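Shared kitchen at Bekmont House: frequently asked questions

These are the questions we get most from new residents and from people who rent a desk in the Raven wing. If yours isn't here, ask Mercy Nyanda at the front office or leave a note in the kitchen book.

Where is the kitchen and when is it open?

Ground floor, past the post room. It is open from 6 am until 11 pm. Outside those hours the door is locked, but the tea point on the second floor stays open all night.

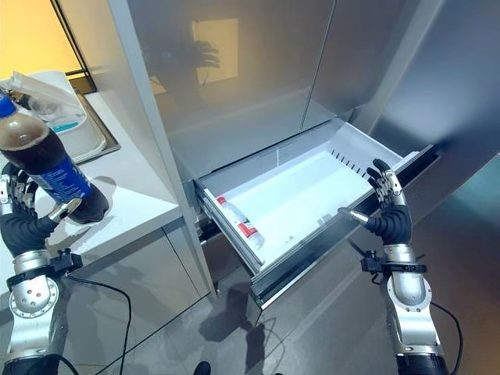
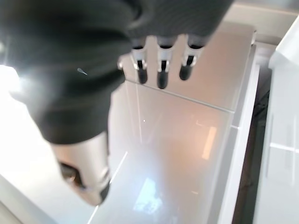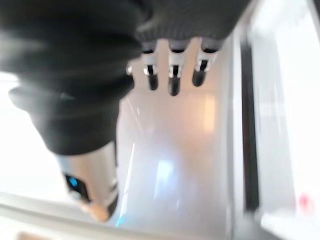

Do I need to book?

Not for everyday cooking. If you want the kitchen for a group meal, put your name in the kitchen book at least 3 days ahead. Group bookings are for one evening at a time and end at 10 pm. Other residents may still come in to get food from the fridge or fill a kettle.

How much does it cost?

Residents pay nothing extra. Desk renters pay 29 pounds a quarter, added to the desk invoice. This covers power, washing-up liquid, bin bags and tea towels. It does not cover tea, coffee or milk.

How much fridge space do I get?

Half a shelf for each person, plus a share of the door. Large bottles should go in the door if they fit. The freezer drawer is shared and is not divided up, so please keep to 2 items at a time -- a loaf and a bag of peas, say.

How should I label my food?

Write your name and the day you put it in. Stickers and a pen are in the drawer under the kettle. Anything without a name is treated as free for all after Friday's clear-out.

What happens at the clear-out?

Josphat Lyimo goes through the fridge every Friday at 4 pm. Food past its use-by date is thrown away. Food that is in date and labelled is left alone, even if it looks sad. Boxes are washed and put on the windowsill, where they stay for a week.

Someone has eaten my food. What can I do?

Tell the front office. We will put up a general notice, but we don't look into single cases and we can't refund you. If it keeps happening, you can ask for one of the lockable fridge boxes. There is a deposit, returned when you hand back the key.

Can I bring my own appliance?

Small ones, yes, once they have been checked. Upendo Tanui tests plugs and leads on the first working day of the month. Air fryers are allowed. Deep fat fryers and camping stoves are not.

Can I use the big pans?

Yes. They are on the low shelf next to the oven. Wash and dry them straight after use and put them back with the lids on. The cast iron one should not be left to soak.

What goes in which bin?

Food waste goes in the caddy, without a plastic bag. Rinse cans, jars and drinks bottles before they go into mixed recycling, and squash the bottles with the caps back on. Everything else is general waste. Glass can also be taken to the bottle bank on Nasution Road.

Are guests allowed?

Yes, as long as you are with them. Please don't lend your door code, even for a few minutes.

I have an allergy. Is the kitchen safe for me?

We can't promise that it is free of nuts, gluten or anything else. There is a purple chopping board and a purple set of knives for people who avoid gluten. Others should not use these at all. Talk to Mercy if you need more than this.

The oven has stopped working. Who do I tell?

Check the wall switch first, as it gets knocked. If that isn't it, ring extension 183 and leave a message. Kimutai Lema picks these up on weekday mornings. For a smell of burning, a leak or anything else that can't wait, use the emergency number on the back of the door.

Can I suggest a change to these rules?

Yes. Write it in the kitchen book. Suggestions are read at the house meeting in April and again in the autumn.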